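A day at the Lesondale library open day

2026-10-11

We had been meaning to visit the old school library at Lesondale ever since the spring newsletter mentioned that its letters were being catalogued at last, and this year we finally got ourselves on the early train to Sedgate and walked the rest. It is a longer walk than the map suggests, mostly uphill, but the hedges were full of blackberries and we were in no hurry.

The tour began in the lower reading room, where the Brukon collection is kept. Brukon was a small printing house that turned out grammars, hymn books and sermons for schoolmasters up and down the valley, and the library holds 549 of its titles, many still in their first bindings. Our guide let us look closely at a Latin primer with 90 little woodcuts, one for each lesson, and a pupil's inky sums all over the back page — I could have stayed with that one book until closing time!

Upstairs were the letters. There are 201 of them, nearly all between the printer and the schoolmasters who bought from him, and they are wonderfully cross about late parcels, poor paper and missing errata. Only two have been printed in full so far, both in the Lau edition, which has good notes but a rather thin index. The cataloguers hope to have the whole list ready by July, with a short summary of each letter and the names in modern spelling as well as the old.

Lunch was in the long room behind the stairs, and very welcome it was, with bean soup, brown bread and a plum cake that went far too quickly. I asked for the soup recipe and was given it on the back of a shelf ticket.
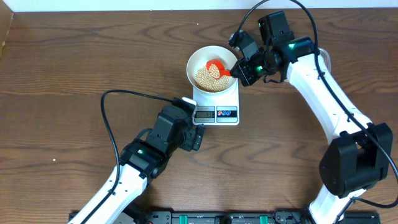 Beans in a white bowl on the kitchen scale.

In the afternoon we heard a talk on watermarks, held up to the window one sheet at a time, and then there was just time for the second-hand stall by the door. I came home with a battered history of schoolbooks and a map of Sedgate with one corner missing. The library opens to visitors again next year, and places on the upstairs tour need to be booked by post.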